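4.2 Avaliação do kit Pallero em tarefas de bancada com alimentos

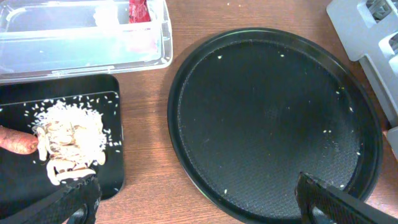
Figura 3. Vista da câmera de punho durante a tarefa de transferência: tábua de corte com arroz e tiras claras de alimento fatiado, à esquerda; recipiente de destino preto, redondo, à direita.

O kit Pallero é comercializado como conjunto de adaptação para braços colaborativos de pequeno porte e compreende uma garra paralela de dois dedos, uma câmera compacta de punho, a placa de interface e o pacote de software Pillus. A unidade avaliada foi adquirida pelo canal de venda regular, na configuração padrão, e montada conforme o manual, sem modificação mecânica. A instalação foi conduzida por Fuad Alemneh, que não havia participado da definição do protocolo.

A tarefa de transferência foi incluída por reunir duas dificuldades que os ensaios com objetos rígidos (seção 4.1) não cobrem: material granular, que se dispersa ao menor contato lateral, e peças flexíveis sobrepostas, cuja geometria de preensão muda a cada tentativa. O monte é formado sobre a tábua antes de cada sequência, sem gabarito, de modo que a posição e a altura variam entre execuções. Na Figura 3, o dedo esquerdo alcança a borda inferior do monte, enquanto o direito se estende sobre a parte inferior direita do recipiente. Observam-se grãos soltos tanto na tábua quanto na superfície texturizada do recipiente.

Foram executadas 200 tentativas, distribuídas entre dois operadores. Considerou-se válida a tentativa em que ao menos uma tira foi depositada no interior do recipiente sem intervenção manual. Por esse critério, 124 tentativas foram válidas. Das restantes, 19 foram interrompidas pelo limite de força do controlador e as demais terminaram sem preensão ou com queda da tira no trajeto. O arroz transportado junto com as tiras não entrou no critério; a massa residual na tábua é tratada na seção 4.4.

A superfície nervurada dos dedos mostrou comportamento desigual. Nas tiras, o relevo favoreceu a retenção com força de fechamento baixa. No arroz, os sulcos acumularam grãos ao longo da sequência e exigiram limpeza a cada 15 tentativas, intervalo que o manual não prevê. O fornecedor oferece dedos lisos como acessório – não incluídos no preço do kit – e a comparação entre os dois modelos fica para trabalho posterior.

Quanto à percepção, o campo de visão da câmera de punho manteve os dois dedos visíveis durante a aproximação, o que dispensou calibração externa. A segmentação fornecida pelo Pillus separou de forma consistente as tiras claras do fundo preto da tábua, mas confundiu tiras e arroz nas regiões de sobreposição, onde o contraste é pequeno. O ajuste manual do limiar reduziu o problema sem eliminá-lo.

Em relação ao kit Blackwood, avaliado com o mesmo protocolo na bancada de Udcombe, o Pallero apresentou montagem mais simples e documentação menos completa, sobretudo nos parâmetros de força. Os tempos de ciclo dos dois kits não são diretamente comparáveis, dado que os controladores operam com limites de velocidade distintos – a normalização adotada é descrita no apêndice B.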